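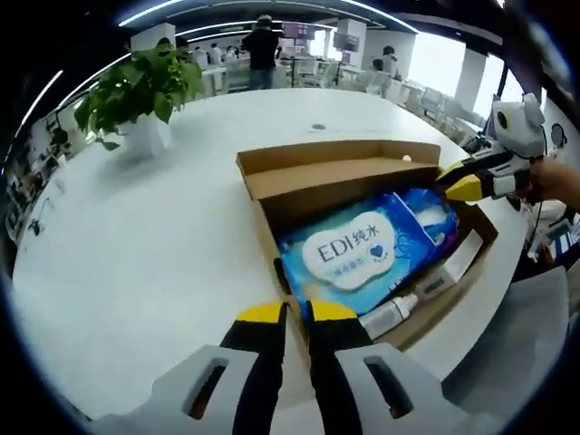 > Did anyone catch the Netholm final? My stream died right before the group number and I still don't know who won!!

Pallton Steps took it, by 5 points! I yelled so loud the dog left the room. Their tap routine was great, but I still think Skimareck should've had it – that slow duet got me all teary (again). The judges gave them 115 for the round and I'd have gone higher. The full replay is up on the Hutapea channel now, so go watch and tell me I'm wrong!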